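Skip to content
Home | Courses | Student Work | Library | Contact

Filed under: Student projects > Environment and Design

Daylight and Glare in Teaching Rooms at the Pretton Building
Project report, second year
Nov 4, 2018

Background

The Pretton Building was finished as an office block and taken over for teaching later. Most of its rooms have windows on one long side only, and the desks were set out to fit the sockets in the floor. Students have complained about the light for several years, mainly that the back rows are dim and the front is hard to read. Our project looked at four rooms and tried to find out where the complaints come from and what could be changed without building work.

We did not look at heating or noise, although both came up in the survey.

Method

We measured light levels at desk height with a hand-held Fellent meter, borrowed from the physics store. Each room was marked out in a grid with masking tape, and readings were taken morning, midday and afternoon, on clear and overcast days, first in April and again at the start of this term. This gave 536 readings. We threw out any reading taken while somebody was standing next to the meter, and repeated it.

The survey was a single sheet left on the desks. We got 70 sheets back. It asked where the person usually sat, whether they could read the board, and whether they had moved seat because of the light.

Results: desks

Light at the desks dropped off quickly away from the windows. In Room 2, on an overcast morning with the ceiling lights off, the window row read 385 lux and the row by the corridor wall read 100 lux. With the lights on, the corridor row was comfortable, but the window row was then brighter than it needed to be. All the ceiling lights in Room 2 work from one switch, so you cannot have one without the other.

Room 4 faces north and gave the most even readings. It was also the room people liked least in the survey. Several wrote that it felt gloomy, even though the figures were acceptable. We think this is down to the dark carpet and the brown wall at the back, but we did not test it.

The blinds in Rooms 1 and 3 are the Gridov roller type. Two in Room 3 were stuck halfway down for the whole project. In Room 1 they worked, but were usually left closed from the first class of the day onwards, with the ceiling lights on behind them.

Results: boards

Reading the board was the most common complaint, ahead of dim desks. There were two separate problems. One was glare, where a window or a ceiling light reflects off the shiny surface and hides the writing. This was worst for people at the far end of the front row. The other was shadow.

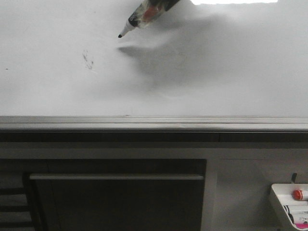 Shadow on a board depends on where the light comes from and how large the source is. A small bare lamp gives a hard edge, while a bigger or more spread-out source gives a soft one. Soft shadows are easier to live with, but they can still cover a lot of surface. The one on this whiteboard is much larger than the pen and has a blurred outline, narrow near the tip and then widening and fading out across the board. For a right-handed writer the working rule is to have the main light in front of the board and to the left, so that the shadow falls away from the words already written. In Rooms 1 and 2 the nearest ceiling lights are behind the writer's right shoulder.

We tried a clip-on Valtonen lamp at the left end of the board in Room 2. It made the shadow weaker but added a bright patch of glare for the first two rows. Turning it to face the wall above the board helped with the glare and lost most of the benefit.

Recommendations

Split the lighting circuit in Room 2 so the window row can be switched separately. Repair the two blinds in Room 3. Put a note by the light switch in Room 1 asking people to open the blinds before using the lights. When boards are next replaced, choose a low-gloss surface and tilt the top edge forward slightly.

Moving the desks in Room 1 by a quarter turn would cost nothing except extension leads, and these would have to be covered.

Limits of the work

We had no readings for December or January, when the light is poorest. The survey sheets came mostly from morning classes. The meter was checked against a second one only once, at the start of term, and the two differed slightly at low levels.

This site uses cookies to remember your settings. Accept | Read more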